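Players' Council, Trandia Digital Games Club
Minutes of the monthly meeting, August 27, 2018

Present: the chair, the secretary, the store liaison, both forum moderators, and nine members. Apologies received from the regional rep.

1. Minutes of the last meeting

Accepted with one correction. The July minutes said the Purkance store "has agreed" to show regional prices before checkout. The store liaison pointed out that Purkance wrote that it "would like to" do so, and several members felt the difference was the whole story. Corrected.

2. Purkance bundle keys

The store liaison reported on the summer adventure bundle. The club forum has logged 127 complaints from members whose keys were refused as already used. Purkance has replaced some of them and says the rest are "under review." It has said that before, in the spring, about a different bundle.

The chair asked whether all 127 were separate cases. The moderators said duplicate posts had been removed before counting. One member suggested that people may have typed their keys wrong. Another asked how likely that was when the keys are pasted from the order page. No answer to this.

Purkance has offered affected buyers a coupon toward their next purchase. The meeting was not impressed. A coupon brings people back to the shop that sold them a dead key, and it expires in September in any case. It was agreed that the club will go on asking for working keys or money back, and will not promote the coupon on the front page.

Action: store liaison to write to Purkance again, this time asking for a date.

3. Sinetti early access

The developers of Sinetti posted a new road map last week. It promises two more chapters, controller support and a full translation into Spanish and German. Members who bought in at the start noted that two chapters were also promised on the previous road map, and that neither has come out. The new map has nicer colors.

There was a long discussion on whether the club should keep Sinetti on its recommended list. Those in favor said the first chapter is well written, the voice work is good, and small studios run late. Those against said that a recommended list should recommend what a person can play today. The moderators added that the refund window closes long before most buyers reach the end of the finished content, so a warning is worth more to members than a badge.

Vote taken. Sinetti moves to the "wait and see" page. It can come back when a second chapter is out and at least one member has finished it.

Action: moderators to move the entry and lock the old thread, which has become unpleasant.

4. Tabletop corner

The corner will run again next month at the usual hours. The secretary asked whether it brings in anyone who does not already belong. The chair believes it does. No sign-up sheet has been kept, so this rests on belief for now. A sheet will be put out in September. 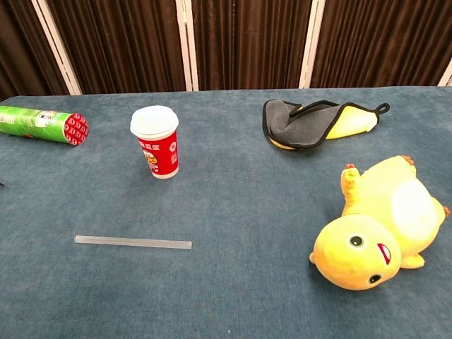

Carpeted table and folding screen.

A member asked for a second table. Deferred until there are numbers from the sheet.

5. Wanigasekara launcher

Wanigasekara has invited the club to try its new launcher, which is said to bring all of a player's libraries into one window. The chair read out the invitation. It uses the word "seamless" more than once.

Questions raised: why does a launcher need a member's phone number? Does it keep working when the Wanigasekara servers are down? What happens to save files if a person removes it? The invitation covers none of these. One member has tried the test version and found that it opened the other launchers anyway, so that three programs were running where there had been two. In fairness, the same member liked the search box and said it found games by mood fairly well.

It was proposed that the club put its name to the launch announcement in return for free member accounts. Several people asked what a free account is worth when the launcher is free to everybody. The proposal was withdrawn.

Action: secretary to reply with the questions above and say that the club will look again once they are answered in writing.

6. Loyalty points

The store liaison passed on a notice that points earned before the site redesign will be "converted." No rate was given. Members are advised to take a screenshot of their balance now. Those who have points and a game they want should probably spend them.

7. Other business

The forum search is still broken — the host says it is fixed. Moderators to send the host a list of searches that return nothing.

A request for a giveaway channel was turned down. The last one filled up with new accounts that never posted again.

Meeting closed. Next meeting in September, same room, date to be posted on the forum.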